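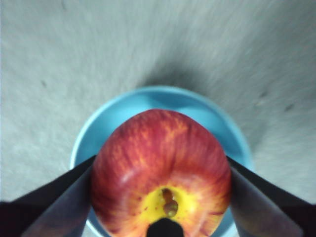
Page last changed: May

Gripper tips, kitchen bench. Fruit and bowls mostly. Notes from trying the Wikon fingers against the Tyagi ones, same arm, Bestdale controller.

Flat fingers first. Fine on an apple if you come down centred. Off to one side and it rolls. Set the closing force low, go up in small steps, stop when the fruit stops slipping. We ended on 397 for the Wikons, 557 for the Tyagis (controller units, dont ask me to convert). Soft pads grip better but pick up crumbs. Wipe them.

Bowls are harder. Take the rim, one finger in and one out, and keep the wrist high or the bar fouls whatever is next to it.

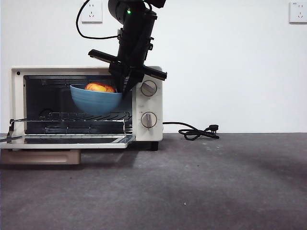 Same goes for oven racks. Slide the rack out before you teach the move, and unplug the oven, always. Leave slack in the arm cable, check it at full reach.

Cameras: wrist one for the last bit, fixed one for everything else. Rultow mount is cheap and holds, but retighten the screws every 6 runs or the veiw drifts. Did more than 9 before I noticed.

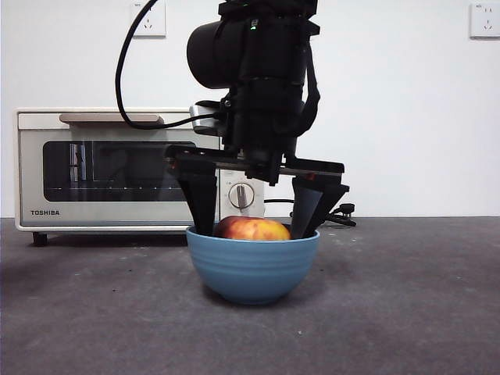
Fingers over the bowl, apple inside, oven behind.

Still to try: the narrow Tyagi tips. Also a pear.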